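Prodix two-arm bench kit: your questions, our answers

Cemcombe buys and reviews equipment for small packing rooms. We have had the Prodix on hire since March, and these are the questions readers send us most. We don't sell it and we get nothing if you buy one.

Who makes it?
Moradi build the arms and the enclosure. Cletetti handle the software and the support line, so there are two firms to ring when something stops. Each has, at least once, told us to ring the other.

What does it cost?
Our hire quote was £2000 a month, with a minimum term of 6 months. Delivery was extra. So was training, which the brochure calls "included" on one page and "available" on another. Get that in writing.

Will it replace a packer?
Not in our view. The sales sheet says it "works alongside your team". We found that one of the team works alongside it, mostly picking up what it drops.

How quick is it?
The brochure doesn't say, and we'd ask why. In our longest trial we gave it 252 bags of mixed fruit and veg. It finished 109 without help. The rest needed a hand at some point, usually because a bag had folded over or an item had rolled out of reach.

Does it need special bags?
We were told any bag would do. Later we were told any bag that stands up by itself. Those are different answers, and if you use thin bags on a roll you should insist on a demonstration with your own stock.

Can it handle soft fruit?
Moradi say yes. We have asked twice for test results and are still waiting, so treat that as a no for now.

What does it look like at work?

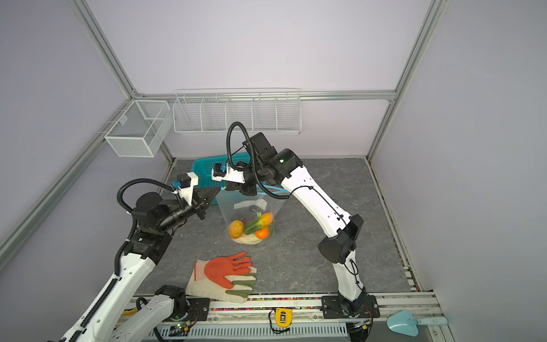

Firouzeh Naseri
Equipment reviewer, Cemcombe

Each arm has its own black gripper with a small camera mounted on it. The clear bag stands open between them with the produce inside, cucumber and tangerine included, and one gripper is just over the top. A tidy layout, I'll grant them, but ask to see a full shift of it before you sign.

Can I cancel early?
Only by paying off the rest of the minimum term. We asked for a break clause and were refused.

Would you buy one?
No. I might hire one again if the price came down and one firm answered the phone.

Page last checked June 29, 2018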